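**Norside, Friday, January 26, 2024**

# Jikex opens up its camera-straightening tool, and the robots are better for it

Good news for anyone who has ever tried to teach a robot from wrist-camera video: Jikex has released the software it uses to clean up, line up and replay recordings from hand-held grippers. The package is called Troltgate, it went public this morning, and it's a pleasure to use.

If you've worked with this kind of footage you know the problem. A person picks up a gripper with a very wide lens on it, does a chore, and puts it down again. The lens sees nearly everything, which is great for learning, but it bends the world while doing so. Straight rows turn into arcs. A wall that should sit flat swings around the side of the view. For a program trying to work out where the gripper was and how it was tilted, those bends are the whole game, and a small error in the lens model turns into a big error in the path.

Troltgate tackles that first. It takes a recording, estimates the lens curve from the footage itself, and then solves for the gripper's motion. Earlier versions inside the company needed a printed checkerboard at the start of every session. The public one doesn't. It looks for long repeating lines in the room (floor tiles, shelving, brickwork, window blinds) and uses those instead, and it keeps adjusting as the recording goes on. If somebody bumps the lens halfway through a session, the software notices the change and splits the recording in two, so the good half isn't lost!

The test set behind the release holds 3,458 recordings, made in 7 different rooms in Norside. Jikex says the new solver found a usable path for recordings that the old one threw away, mostly ones with close walls and shiny floors. Reflections have always been a headache here, as a bright spot on a polished floor slides along with the camera and looks to the tracker like a real point in the room. Troltgate now scores every tracked point on how it moves compared with its neighbors and drops the ones that don't fit.

There's a nice planning piece too. Once a path is solved, the software checks whether a real arm could follow it. You load the arm's joint limits and the program replays the motion, coloring each stretch green, yellow or red. Red stretches are the ones where a person's wrist did something the arm can't. Until now, most small teams found that out by running the motion on the machine and hearing it stop, so having the check on a laptop, before anything is plugged in, saves a lot of walking back and forth.

Goossens, which makes the test arm used for the release, has been running the replay checker since March of last year. Its engineers asked for one addition that made it into the public version: a slider that slows down only the hard parts of a motion and leaves the rest at full speed. It sounds small, and it's probably the feature I'd miss most.

The brick-wall recordings are the fun ones to try. The view has mortar lines sweeping across it and running together toward the left, a room falling away in steep perspective beside them, and a pale tool with a looped grip standing upright in the middle. Run it through the viewer with the correction switched on and off, and you can follow how the solver treats each row of bricks. 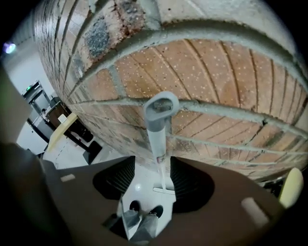
## What's in the download

- The lens and motion solver, with a command-line version and a simple viewer
- The replay checker, with settings files for 5 arms
- A labeling tool for marking when the fingers open and close
- A small starter set of 10 recordings, including brick-wall ones

The solver runs on an ordinary desktop. A graphics card makes it faster, but it will finish without one if you leave it going over lunch. Installation is one command on Linux. The Windows build works, though the viewer is slow to open the first time, and there's no Mac build yet.

## Known gaps

Blank white rooms are still hard. With few lines to hold on to, the solver tends to drift, and the notes suggest hanging up a poster or two before recording. Very fast turns blur the view enough to lose the track for a moment. The software can usually pick it up again, but the stretch in between is filled in by guesswork and is marked that way in the output. Two-handed recordings load fine in the viewer, yet the solver treats each gripper separately and won't line them up with each other.

Two-handed support is next on the list, along with a better way to share settings between teams. Bug reports go through the Troltgate project page, where the first few fixes have already been posted.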